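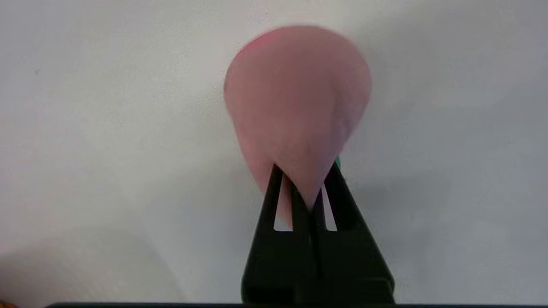 Salmon pink, tapering to a point.

Fashion and Textiles, Year One
Colour and the Dye House: notes for week four

Read these before the studio session if you can, and bring them with you. They cover the lecture plus the bits I always run out of time for. Colour is my favourite part of the whole course and I make no secret of it! Most of you will have chosen colours by eye until now, from paint charts or a phone screen, and that's a fine way to start. This week we look at what happens between your choice and the finished cloth.

1. Where colour can go in

A textile can be coloured at almost any stage of its life, and the stage you pick changes both the look and the risk.

Fibre stage. Loose fibre is dyed before spinning. Lovely for wool, because you can blend several dyed fibres into one yarn and get those deep, shifting heathers that seem to change as you walk past them. Any patchiness in the dyeing gets mixed out in the carding. The drawback is commitment: you've chosen your colour months before anyone sees a garment.

For man-made fibres there is an even earlier option, adding pigment to the liquid before the filament is formed. The colour runs right through the fibre and lasts extremely well. Think awnings, outdoor seating, swimwear linings.

Yarn stage. Hanks or packages of yarn are dyed, then woven or knitted. Stripes, checks and jacquards nearly all depend on this. If you want a proper gingham, with that halfway tone where the two colours cross, you need dyed yarn.

Piece stage. The cloth is woven or knitted undyed and the whole length is coloured afterwards. Most plain fabric you handle will have been made this way. It lets a mill hold undyed stock and wait for orders, so it's quick and flexible.

Garment stage. The piece is cut, sewn and then dyed. Seams pucker and take colour a little differently, and you get a soft, lived-in look that many people adore (me included). But sewing thread, labels, zips and elastic all go into the bath too, and each has its own opinion about dye. Polyester thread in a cotton shirt will come out almost untouched. You can use that as a feature, as long as you meant it.

2. Matching the dye to the fibre

Learn this section well. It comes up in the written test and it'll come up for the rest of your working life.

Cotton, linen, viscose: reactive dyes for bright, wash-resistant colour; direct dyes where cost matters more than fastness; vat dyes, indigo among them, for great depth and toughness.

Wool and silk: acid dyes, mostly. Silk takes them with a glow that still stops me in my tracks. Watch the temperature with wool, and don't stir too hard or you'll felt it.

Polyester: disperse dyes, with high heat and usually pressure. This is why it's so hard to dye polyester at home.

Nylon: acid or disperse. Nylon is greedy and grabs dye fast, so levelness is the worry.

Acrylic: basic dyes, which can be startlingly bright.

Blends: you may need two dye classes, in one bath or two. A polyester and cotton blend dyed with reactives only will come out as a pale, slightly dusty version of your colour, as half the cloth has ignored you. 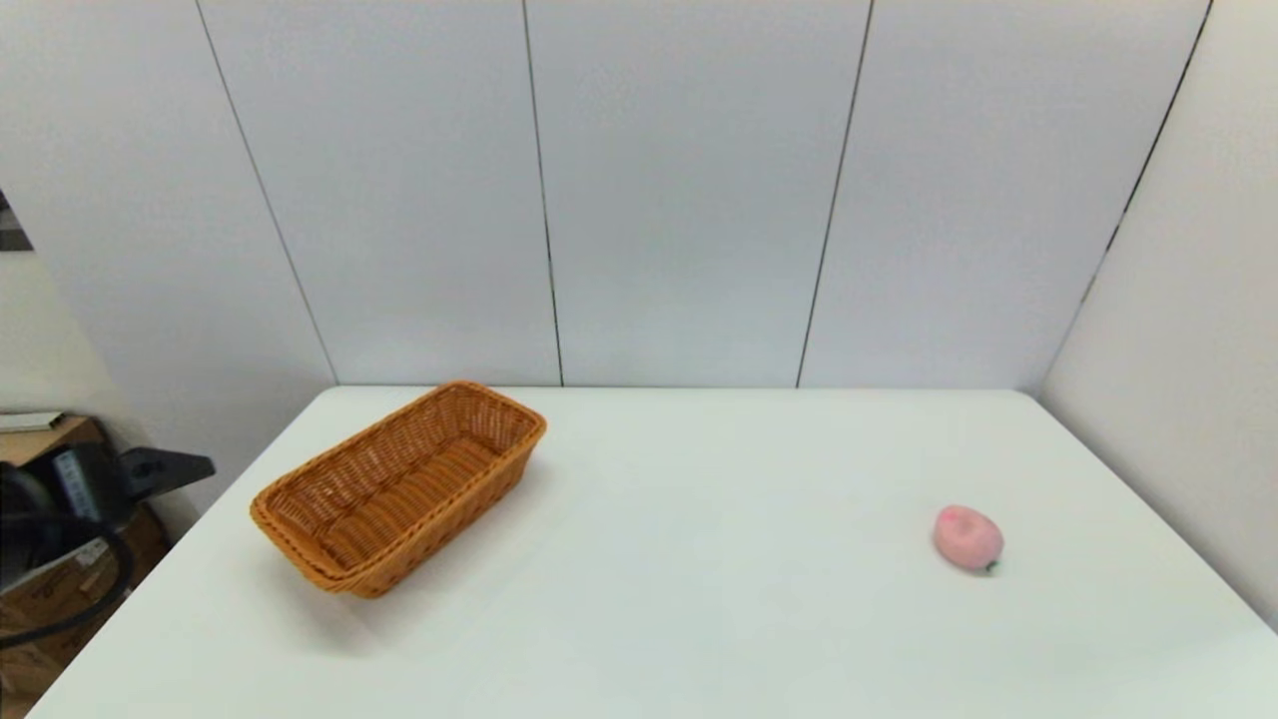

A word on water here. Hard water dulls some shades and can leave deposits, and the same recipe in two towns may give two different results. When we visited the dye house at Drarnum in May, the group was surprised to see how much of the floor was given over to water treatment. Look back at your visit notes and you should find the layout sketch. If you missed the visit, borrow someone's.

3. The lab dip

A lab dip is a small swatch dyed to your colour standard before the bulk is made. You send the mill a standard, which may be a scrap of cloth, a numbered reference from a colour system or a spectral reading. They send back a few tries, normally labelled A, B and C. You pick one, or you send them back with comments.

Good comments are a real skill. "Not quite right" is no use to anybody in a dye lab. Use the three directions we practised:

Hue: which way does it lean? Too yellow, too blue, too red, too green.
Depth: too light or too dark.
Brightness: too clean or too dull.

So for a pink you might write: "B is closest. Slightly too blue, depth good, a touch too clean." A dyer can act on that the same afternoon.

Pinks, by the way, are a superb training ground. A small shift in yellow carries you from rose to salmon to peach, and a small shift in brightness takes you from candy to dusty. Beiges and greys are just as slippery. Strong navy is a different beast: everyone sees black until they hold it beside black.

4. Looking properly

Always view dips under a stated light. In the studio we have the light cabinet, with daylight, shop light and a warm home bulb. Check your sample under all of them. Two cloths that match in daylight and part company under shop light are called metameric, and it happens when the same shade has been built from different dyes. A jacket body and its ribbed cuffs are the classic place to get caught.

Fold the swatch so that no light passes through it. Put it on neutral grey with the standard touching it, edge to edge. Look for a few seconds, look away, look again. Swap them left to right and see whether you still feel the same. Take off the bright red jumper first, because it throws colour on to everything!

Remember texture too. Pile fabrics such as velvet and corduroy look darker or paler depending on which way the nap lies. A satin and a crepe dyed in the same bath will seem to be two colours. When you match across fabrics you're matching an impression, and you and the mill have to agree what counts as close enough.

5. Case study: the Rasine cardigan

We worked through this one in the lecture, so here are the figures for your files.

Rasine ordered 2,164 metres of knitted cotton for a spring cardigan, to be piece-dyed at Pimidberg in a soft coral. The mill's smallest economic lot for that machine was 300 metres and its largest was 700, so the order had to be split across several baths.

Question to the group in the lecture was: how many lots, and what size? Several of you went straight for the largest lot every time, which gives three full baths and a remainder of 64 metres. That leftover is well under the smallest lot. Four equal lots of 541 metres works beautifully, and equal loading also helps the shade to repeat from bath to bath.

Even so, lots vary. The cutting room therefore kept each lot together, so that no cardigan had a sleeve from one bath and a front from another. The trims were matched to the middle of the range. Simple planning, and such an elegant answer to a problem that could have sunk the whole style. 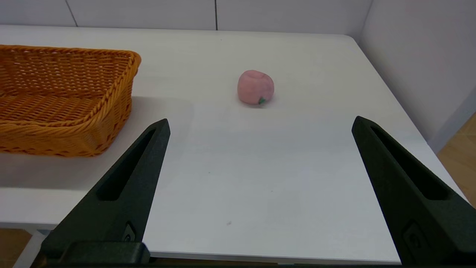 The other thing to take from Rasine is the approval chain. The coral was signed off under daylight only, and the shop fittings were warm. In store it read as orange. The colour sold perfectly well in the end, but the matching scarf, from another mill and another recipe, did not look like a matching scarf any more.

6. Fastness

Fastness means how well a colour stays put. The tests you need to know:

Washing: loss of shade, and staining on neighbouring fabric. A strip made of several fibres is stitched to the sample so you can see which ones pick up stray dye.
Rubbing: dry and wet, with a white cotton cloth. Wet is nearly always worse. Raw indigo denim is the famous offender.
Light: the sample is exposed beside blue wool standards. Graded 1 to 8, where 8 is best.
Perspiration: acid and alkaline. Vital for linings and anything worn next to the skin.
Water, sea water and chlorinated water: for swimwear, obviously, but also beach cover-ups.

Everything apart from light is graded 1 to 5 on the grey scales, with 5 the best. Please don't mix the two scales up in your reports. A 4 for washing is very respectable and a 4 for light is only middling.

7. Studio task

Choose one colour from your own collection plan. Dye it on three fabrics of different fibre, using the correct dye class for each, and try to bring them together as a family. Record everything: weight of dry cloth, dye percentage, liquor ratio, time, temperature, anything added and when. If you can't repeat it, you've made a happy accident (keep it, by all means, and pin it in your sketchbook).

Mount the three final swatches with your failed attempts beside them. I love the failures. They show me how you think, and the marks for process are generous.

Recipe cards are numbered up to 52 in the blue folder by the sinks. Return them in order, please.

Gloves and aprons at all times in the wet area. Dye powders are weighed in the extraction hood only, with a mask on.

Hand in at the Chowdhury Building, textiles office, by 4pm on Thu 30 June. Label every swatch on the back with your name, fibre and recipe number.

Reading for next week: the chapter on resist methods in your course reader, including the section on wax. Bring an old cotton sheet, washed, with no fabric softener.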